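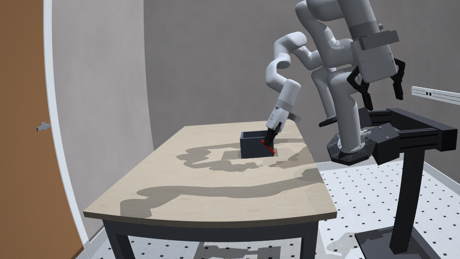 RALORTHORPE, August — The county jail here is about to stop letting people see their relatives through glass. Visits will move to video screens run by a firm called Keskin, and the sheriff's office would like us to be pleased about it. I've read the contract, all 40 pages, and I'm not.

The pitch is convenience. No more driving across the county, no more waiting in the lobby with restless kids. Fine. If a grandmother would sooner call from her kitchen, let her. But the same contract closes the visiting room for good, and I have yet to hear why a family needs fewer choices in order to have a convenient one.

Margit Halász, who speaks for the jail, told the county board that staff time is the main concern. Maybe so. She didn't bring any figures on staff time. She did bring a slide showing that the county gets 18 percent of what Keskin collects.

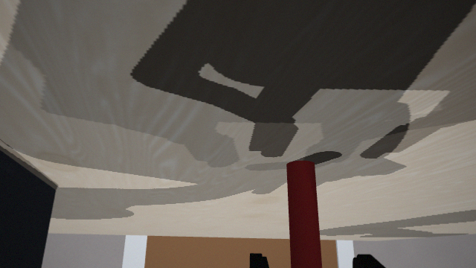 Who pays for the video visits?

The family does, at $13 a session, charged to a card before the call begins. If the connection drops, the contract offers a credit toward another session but no refund.

That money adds up quickly for people whose household has just lost a paycheck. Plenty of those locked up here haven't been convicted of anything. They're waiting for a court date and couldn't make bail, and now we plan to bill their mothers for a look at their faces.

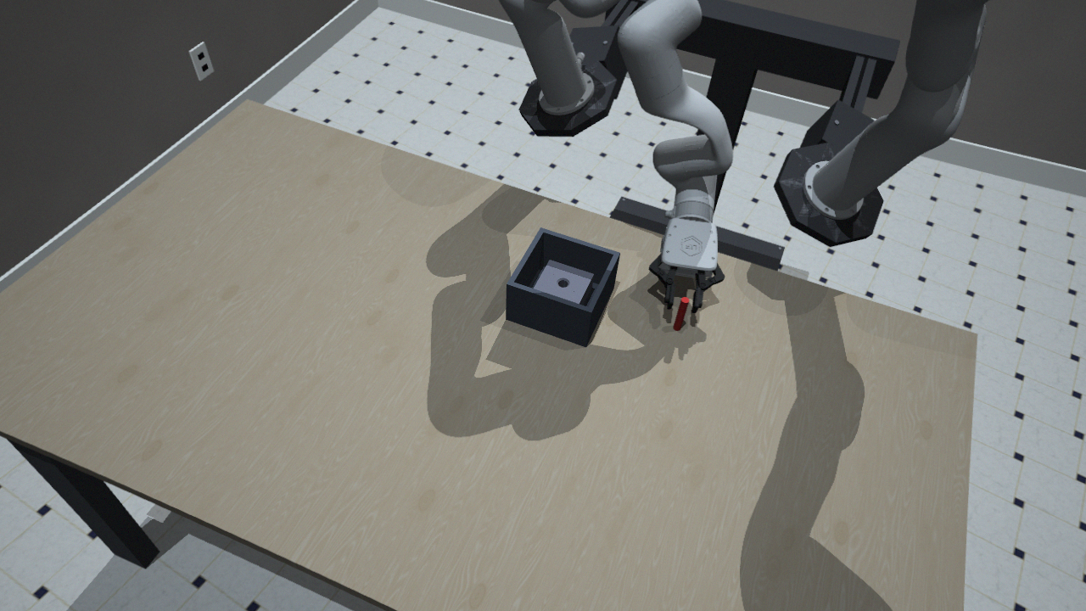

2 min read

Supporters point to Trisside, where the jail switched a while back and logged 2,989 video visits in its first year. I asked Kornél Illés, a defense lawyer there, what that number meant. He said he couldn't tell, as the county never published how many in-person visits it replaced. Neither could I find any count of calls that failed. A big number with nothing next to it is a sales figure.

Keep the room open and offer the screens too. Put the county's cut toward free calls, or give it up. If Keskin walks away over that, we'll have learned what the deal was for.

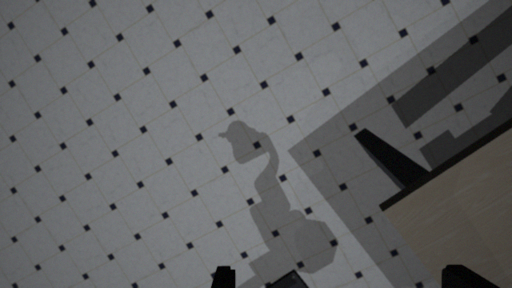 Shadow across a tiled floor.

Related
Bail hearings move to mornings only
Lilla Hajdu: What the jail inspection left out
Board delays vote on medical contract

Search this site
Enter keyword
Go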